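Projektbericht der Gruppe „Skevora“
Was beim Handgreifer schiefging und was wir daraus gemacht haben

Verfasst von Hongmei Pan, mit viel Hilfe von Florin Ene und Teguh Gunawan
Betreuung: Rosário Frade

Eigentlich sollte dieser Bericht einen ganz anderen Schwerpunkt haben. Geplant war ein Kapitel darüber, wie man einem Roboterarm beibringt, einen Waschtisch aufzuräumen, also Becher umstellen, Fläschchen zurück auf den Rand, Hebel am Hahn zu. Dann kam der Februar und mit ihm ein Fehler, der uns zwei Wochen gekostet hat (und Teguh eine ganze Menge Schlaf). Rosário meinte, wir sollten das ruhig ausführlich aufschreiben, und das tue ich jetzt.

Kurz zum Aufbau. Unsere Handgreifer heißen intern Zereck, links und rechts, und tragen Würfel mit schwarz-weißen Marken. Wer sie in der Hand hält, macht die Bewegung vor, eine Kopfkamera filmt mit, und aus den Marken rechnet unsere Software Lage und Drehung der Greifer aus. Die Öffnung der Finger kommt über Kabel von einem Sensor im Griff. Diese beiden Datenströme müssen zeitlich zusammenpassen, sonst lernt der Arm Unsinn.

Genau das ist passiert. Wir hatten 1.543 Aufnahmen beisammen und waren ehrlich gesagt ziemlich stolz darauf. Beim ersten Abspielen am echten Arm (langsam, Not-Halt in Florins Hand, so wie es in der Betriebsanweisung steht) fuhr der linke Greifer sauber zum Becher, blieb darüber stehen, schloss die Finger in der Luft und senkte sich erst danach ab. Der Becher kippte ins Becken. Beim zweiten Versuch drückte der geschlossene Greifer gegen die Kante des Beckens, der Arm meldete Überlast, und Florin hat sofort gestoppt. Verletzt wurde niemand, im Arbeitsbereich stand auch keiner, aber erschrocken sind wir alle. Ein Finger war angerissen, und ich habe mir an diesem Abend wirklich überlegt, ob ich nicht doch lieber etwas mit Statistik gemacht hätte!

Zuerst hatten wir die Kamerakalibrierung im Verdacht. Haiyan Yin, die das Verfahren aus dem Vorjahr kannte, hat sie mit uns wiederholt, und sie war in Ordnung. Dann haben wir die Beleuchtung verdächtigt, weil der Boden in der Halle so stark spiegelt und die Markenerkennung bei Reflexen gern einmal springt. Auch das war es nicht, obwohl wir dabei ein paar schlechte Aufnahmen gefunden und aussortiert haben. Teguh ist schließlich auf die Idee gekommen, sich die Zeitstempel der Fingersensoren einzeln anzusehen. Rechts lief alles gleichmäßig. Links gab es Lücken, und zwar immer dann, wenn der Unterarm weit nach vorn gestreckt und das Handgelenk gedreht wurde. Der Stecker am linken Griff hatte einen Wackelkontakt. Unser Programm namens Kondon, das die Daten zusammenführt, hat die fehlenden Werte nicht gemeldet, es hat die späteren einfach nach vorn aufgerückt. Je länger eine Aufnahme dauerte, desto früher schlossen sich also die Finger.

Der Wackelkontakt war schnell behoben, der eigentliche Mangel steckte in unserer Software, und den muss ich mir selbst anrechnen, denn die betreffende Funktion stammt von mir. Kondon bricht jetzt ab, sobald ein Wert fehlt, und schreibt die Stelle ins Protokoll. Außerdem haben wir die Kabel am Griff mit einer Schlaufe entlastet und machen vor jeder Sitzung eine kurze Probe: Arme strecken, Handgelenke drehen, Finger 17-mal öffnen und schließen, Protokoll ansehen. Erst wenn das sauber ist, geht es an die Becken.

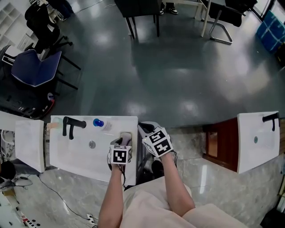

Für die Wiederholung haben wir uns außerdem vorgenommen, langsamer zu arbeiten. In der ersten Runde wollten wir möglichst viel schaffen, und am Ende eines langen Nachmittags werden die Arme schwer und die Bewegungen schlampig. Haiyan hat vorgeschlagen, nach jeder Serie die Person zu wechseln, und das hat der Stimmung im Team sehr gutgetan.

Von den alten Aufnahmen konnten wir einen Teil retten, weil sich die Öffnung der Finger in vielen Fällen auch aus dem Kamerabild schätzen lässt. Den Rest haben wir verworfen. Das ursprüngliche Ziel von 3.000 Aufnahmen erreichen wir damit in diesem Semester nicht mehr, das haben wir mit Rosário so besprochen. Der angerissene Finger ist ersetzt, und am Arm gilt bis auf Weiteres eine niedrigere Kraftgrenze. Offen ist noch, ob der rechte Stecker auf Dauer hält. Florin prüft ihn jetzt vor jeder Sitzung mit und trägt das Ergebnis in unser Laborbuch ein.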